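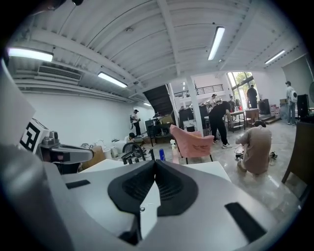

White table with the blue bottle and the spray bottle, Feltside unit, July.

Feltside Shared Workspace: second progress report to the Marnonwood Fund
Prepared by Branwen Mostyn, site coordinator

Period covered

This report covers the work done since our first report in the spring. It follows the headings in the grant letter. Receipts are in a separate folder and have been sent to the grants office.

Summary of progress

The main room at Feltside is now in daily use. The grant was given to turn the former storage unit into an open workspace for small groups who repair, sort and clean donated furniture before it goes out to households. Sorting and cleaning are running. Repair is running on a smaller scale than planned, for reasons given below.

Furniture and layout

We kept the room open from end to end and did not put up the partition shown in the original plan. The groups tried the space without it for a month and asked us to leave it that way. Large items can be carried through without turning them on their side, and the light reaches further in. The ceiling is the original corrugated white metal with its white steel beams. No work was needed on it apart from cleaning.

The work tables have white tops. We had first priced a darker surface, but white shows dust and spills, and the cleaning groups prefer it. Cleaning bottles are kept on or near the tables during sessions and go back to the store cupboard at closing time.

Seating is mixed. Much of it came to us as donations and was kept because it was sound. The pink upholstered chair with the rounded back and thin black legs is one of these and gets a lot of use. We also have chairs with black metal frames, and the groups would like more of that kind – they are easier to wipe down. The budget line for new seating has not been touched so far, and we would like to hold it until the fall.

Storage

Storage is the weakest part of the room at present. Small parts and cloths are still kept in cardboard boxes and white containers toward the sides. This works while one group is in, but on shared afternoons boxes end up on the tables and have to be moved before anyone can start. We have asked Whitfield Joinery for a price on open shelving for the long wall. Their first quote came in at $900 including fitting. That is within the storage line and we intend to accept it unless the fund objects.

Use of the space

There are 12 regular users from 5 groups. Sessions start at 10 in the morning, and the room is booked for most of the week. The Mendivgate group moved its upholstery cleaning to us in June and has asked for a second session. We can offer it once the shelving is in.

Cleaning supplies are bought centrally. In the first report we said each group would bring its own, but this led to half-used bottles with no labels. Every bottle we fill now gets a label with the contents and the date. The safety sheets are in a binder by the sink.

Delays and changes

The repair corner opened later than planned. The electrician could not fit the extra outlets until the main panel had been inspected, and the inspection was moved twice by the landlord's agent. The outlets are now in. For the time being, repair work is limited to hand tools, gluing and replacing feet and glides. Powered sanding will wait until we have a proper extractor, and we are not asking for money for that under this grant.

We also lost some time on the floor. The paint sold to us as quick drying took much longer to harden near the loading door, and that end stayed closed while it did. The supplier has credited us for the last two cans.

Spending

Spending is under plan overall. Paint and electrical work are complete and paid for. Supplies are slightly over, and we would like to cover this from the partition line, which is no longer needed. Please confirm in writing that this transfer is acceptable.

Next steps

Shelving to be ordered and fitted along the long wall.
Cardboard boxes to be emptied into labeled tubs and recycled.
Second session for the Mendivgate group to be added to the booking sheet.
Seating to be checked item by item, with worn pieces passed to repair.
Door sign to be replaced. The current one still has the old unit name and drivers miss it.

The next report will follow when the shelving has been paid for. Questions about this one can be sent to Branwen Mostyn at the Feltside office.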